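Prendlow Side Plate, Light Blue
Reviewed by Ankica N.
Rating: 3 out of 5

I don't trust tableware that arrives with a leaflet. The Prendlow plate came with one, folded in 4, telling me how the rim would "frame every meal." It's a plate. I wanted to know if it would hold toast without chipping, and on that the leaflet had nothing to say.

I bought 2 in August after the last of my old Baumgart set went in the trash. The price was higher than I like for something this plain, and shipping from Ostinau cost nearly as much again. My brother-in-law Thijs has the Grillton version, paid less, and says he can't tell them apart. I can, but only just.

What I liked

The color. Pastel blue is easy to get wrong, and most of what I looked at online leaned toward hospital green. On a white table this one is soft and even all the way across, with a little shine at the rim. The low edge also makes it easy to slide a sandwich off.

What I didn't

That same low edge. Anything with sauce heads straight for the table if you carry it at a tilt. The seller's page calls it a "dinner and side plate." I'd drop the first half. A pork chop and potatoes had no room to spare, and the gravy got away from me on the second night.

It also shows knife marks sooner than I expected. They're faint - you have to hold it up to a window - but after about 5 weeks they shouldn't be there at all. 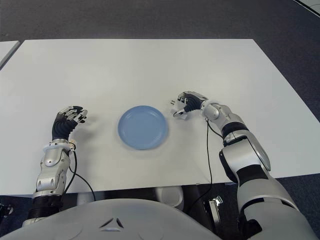 Would I buy it again?

One more, maybe, if it went on sale. For cake, toast or a piece of fruit it does the job and looks nice doing it. I would not replace a whole cupboard with these, and I'd ignore the talk about the design going back to 1920, which I couldn't find backed up anywhere. If you eat soup or stew most nights, put the money toward bowls.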